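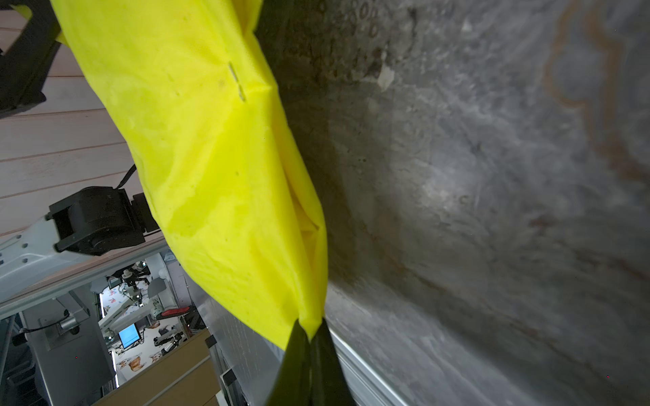
Are the "lifetime" reusable shopping bags worth the money?

Asked by Minow

Our grocery store stopped giving out free bags in August and I've been reading up on what to buy instead. I keep landing on the same few brands. Hiditz wants $34 for a set of thin folding bags that they say will last "a lifetime." Plilline is cheaper but the reviews all sound like they were written by the same person on the same afternoon. Whose lifetime? The hamster's?

I do one big shop a week plus a couple of small trips. I have a bright yellow fabric one that came free with something, and it does the job as far as I can tell, so I'm having trouble seeing what the $34 buys me. I'd also like to know if washing them is really needed or if that is just something people say. Please don't answer if you sell bags.

3 answers

Answer from Shuk-fan Mok

I don't sell bags. I bought the Hiditz set two years ago and still have all but one, so take this as one person's luck.

"Lifetime" on a label means whatever the company wants it to mean. Go find the warranty page before you pay. On mine it covered "defects in workmanship," and when a handle pulled out at the seam I was told that was wear. I had sent photos and the receipt. They offered me a discount on another set, which I didn't take.

The cloth on these thin bags is rarely what goes. Look at where the handles join. You want a stitched box with an X through it, or at least several rows of stitching. One row and a loose thread at the end means put it back. Turn the bag inside out in the store and pull on it. If you're ordering online you can't do that, and I notice the product photos never show the inside.

As for weight, I ignore the number on the tag. Mine says 70 pounds. I can't carry 70 pounds of groceries up my stairs and I doubt whoever printed the tag could either. Two cartons of milk and some cans is a normal load, so test it with that.

Washing: yes if you carry raw meat in it, and keep one bag for meat only. For cereal and bread I wait until it looks dirty. Check the care label, cold water, hang it up. The dryer made one of mine go stiff along the seams – it still holds things but it won't fold into its pouch anymore.

If the free yellow one is holding up, I'd use it until it quits.

Answer from Ho

plilline are fine. had mine since spring, no holes. dont overthink it

Comment from Minow: Since spring isn't very long, but thanks.

Answer from a member (account closed)

Everybody here is skipping the main question, which is how many times you have to use one before it beats the throwaway kind. I've seen 92 uses in one article and 2985 in another, and neither one said what the bag was made of or how they got the number. I wouldn't repeat either of them at a dinner party. Cotton seems to come out worse than thin synthetic in most of what I've read, but I have not checked the sources behind it and I suspect the people writing the articles haven't either.

What I do know is that a bag left in the trunk gets used zero times. Put them back in the car when you unpack, or hang them on the door. Cheap bag, expensive bag, same problem.

Comment from Shuk-fan Mok: Fair point about the trunk. Mine live on the doorknob.

Last updated: 1 September 2018

Contact us | Copyright 2018, all answers belong to their authors | Back to top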